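SPEAKER NOTES - "Eight Little Rooms: Getting Small Parts Under Control"
Craft and repair evening, Hedonville. Start at 7, running time 40 minutes with questions.

Opening

Say hello, thank Shabnam Sandhu for the hall and the good chairs. Wait for the people at the tea table to sit down, they always need a minute.

Ask for hands: who has a jar at home with screws, beads, buttons, a fuse and one earring back in it? Put my own hand up. Mine was a pickle jar, and I loved that jar for years, and I could never find anything in it!

Tell the Losside story. I bought a bag of 4,000 seed beads at the Losside market in March, five colors mixed, because it was cheap and pretty. Took it home, opened it over the rug. Pause there. I still meet those beads. Sorting what was left took most of an evening, and by the end of it I was enjoying myself so much that I went looking for more things to sort. That evening is why I'm standing here.

Part one - what belongs in a small box

Small-parts boxes are wonderful for things you use in ones and twos. Picture hooks. Sewing machine needles in their sleeves. Watch batteries. Guitar picks, fishing swivels, the tiny screws from eyeglasses.

They are less wonderful for things you use by the handful. If you are framing a shed, leave the nails in the tub they came in and take the tub outside.

Hold up my button tin here and shake it (the sound gets a laugh). There are 400 buttons in it, more or less, and I am keeping the tin, because my buttons are for browsing. Make the point that browsing and finding are two different jobs. A tin is lovely for browsing. For finding, you want walls.

Part two - choosing the box

Slow down for this part, people take notes.

Look at the lid first. I like one I can see through at least a bit, so I know which box I've picked up before I open it. A smoky tint is fine. Perfectly clear looks smart in the store, but tinted hides the muddle nicely when it's on the shelf, and you can still make out the shapes.

Then the latches. Open and close them in the store ten times if they'll let you. You want a click. Tell the one about Thịnh Thân carrying his fishing box up the bank at Fladalum with one latch done up. Sixty hooks in long grass. He tells it better, so if he's in the room, let him.

Then the dividers. Ask whether they come out. Fixed ones are stronger and small things don't creep under them as easily. Removable ones are flexible, but check how snugly they sit, and tip a few seed beads in to test once you're home.

Last, a hanging tab. I used to snip these off! Now I have a row of nails inside the closet door and every box with a tab hangs there.

Switch on the projector. Give people time to look before talking.
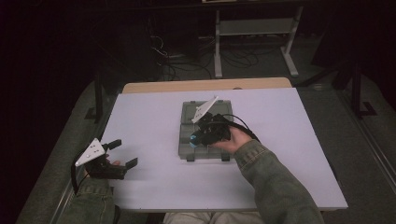
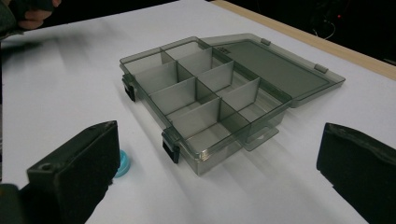
Shamim Bajwa asked at the last talk whether eight compartments wasn't rather a lot for someone just starting out, and said she would sooner have three big ones and fill them properly. She had bought a box with far more sections the year before, and half of them held a single washer each, which made her feel she was running a museum.

I thought that was a great question and I've kept it in ever since. My answer: eight is a friendly number, and you don't have to fill them. Leave two free from the start. Something always turns up that you forgot you owned. If you hate the look of a vacant compartment, put the tweezers in it.

Shamim did go home with a smaller box in the end, and she's very happy with it. Say so. People like to hear there's more than one way.

Part three - filling it

Do this bit live, with my own box and the bag of mixed bits. Spread a plain light cloth first. Pale surface, good lamp, no rug.

Tip out only a handful. The mistake is to tip out everything, then the phone rings and supper has to be made and it all goes back in the jar.

Sort into heaps on the cloth before anything goes in the box. The first guess at categories is nearly always wrong. I started my sewing things by color and ended up sorting by what I was doing: hemming, mending, closing. Much better.

Heaviest things go nearest the hinge, in my opinion. Kamran Jafri disagrees and puts them by the latches. He may heckle. Allow it.

Put the things you reach for most in the front row. Then close the lid, do up BOTH latches, and give it a gentle tilt. Listen. If you hear things sliding over the tops of the dividers, the compartments are too full or the lid doesn't sit close enough. A folded piece of felt laid on top helps with that.

Labels: put one on the lid and one on the side. The side label is the one you'll use once the boxes are stacked. Masking tape and a pencil, please, at least for the first month, as you will change your mind.

Part four - two quick uses outside the workshop

Spices and sweets. Before Ramadan, Hammad Awan sets one up in the kitchen, new and washed, with cardamom, cloves, star anise and so on, one to a compartment. He keeps it closed between meals and says the smell when he lifts the lid is half the pleasure.

Travel. Earrings, safety pins, a spare button, plasters. Goes flat in the suitcase.

Close

Invite everyone up to try the latches on the sample boxes. Swap table is on the left, beads and buttons only, no loose blades.

Remind them to bring a jar next time. Any jar, the worse the better.

Collect my felt before leaving. I left it behind in Losside.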